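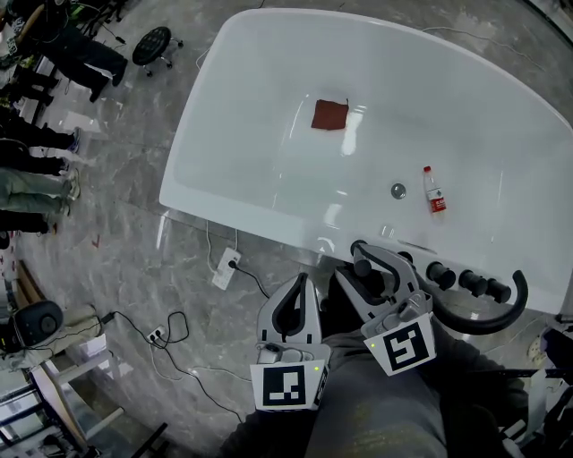
So the bathroom module is finally happening! If you've been reading along since winter you know our club has been stuck on kitchen stuff forever (cups, spoons, more cups, so many cups), and when the new task list came around with a full-size bathtub on it I think I was the only person in the room who cheered. Everybody else was thinking about who'd have to carry the thing up from the loading dock. It was us. We carried it. My shoulders still have opinions.

For anyone new: I'm in the student robotics club at Edwards, second year, and we're working toward the Fivska household challenge. Our entry is called Cukano. The way we teach Cukano is pretty low tech to look at. One of us sits down, picks up a pair of handheld grippers with the printed square markers on them, and does the chore. Pick up the bottle, pick up the cloth, go for a knob. Then again. Then again with the bottle somewhere else. The recordings go into training and the robot tries to copy what our hands did.

The goal before the challenge is 232 good recordings of the tub tasks. We have 160. That sounds great until you hear that the first bunch were the easy ones, and what's left is mostly knobs.

Let me complain about knobs for a second. There are four of them in a row on the rim, black, all the same shape, and to you and me that's nothing, you just grab one. With gripper fingers you have to come in at an angle that doesn't bump the one next door, and then there's the big curved handle right beside them waiting to catch your wrist. I did 14 takes in one sitting and threw out more than I kept. My trick now is to start with my elbow way higher than feels normal and bring the pads down slowly. It looks ridiculous but it works for me, and two of the others have started doing it too, so I'm claiming it.

The bottle is the fun one. It's a plain plastic water bottle with a red cap, and lying on its side it likes to roll toward you the second you touch it. If you squeeze too early it shoots off across the tub. You want to get one finger behind it first and let it come to you. The cloth is the opposite, super easy to find (dark red on white, thank you to whoever picked that) and really annoying to pinch when it's lying flat. The tub is so slick the pads just skate over it. I've been going for a corner. One of the first-years goes for the middle and scrunches, and her takes are cleaner than mine, so I guess I'm learning to scrunch.

Other things from the last few sessions, in no order:

The shiny tub messes with tracking. When the ceiling lights bounce off the bottom we sometimes lose a marker for a moment, and then the whole take is junk. Turning off one row of lights helped a bit. We're going to try a different spot on the floor next.

Cables. Please step over the cables. I say this with love. We lost a really nice take to a sneaker.

Sitting for the whole session is harder than it sounds, so we switch every 22 minutes now. It used to be "whenever you feel like it," which meant never, and then your back hurt for two days.

We also got the new finger pads from Clatumov and I like them a lot more than the old ones. Softer, grabbier. They do pick up lint from the cloth, so bring tape.

Next up is training on everything so far and letting Cukano have a go at the bottle by itself. I'll post how it does, even if it's bad. If you're at Edwards and want to take a turn with the grippers, come by, we'll find you a stool and you really don't need to know how to code. Wear comfy pants!

Posted April 22, 2018
Filed under: Robotics Club, Cukano, Works in Progress

You might also like
Cups, Cups, Cups: Our Kitchen Module Wrap-Up
How We Print and Stick Our Markers
What I Packed for My First Fivska
Fixing a Gripper Spring With a Pen

Get new posts by email. Enter your address to subscribe. You can unsubscribe at any time.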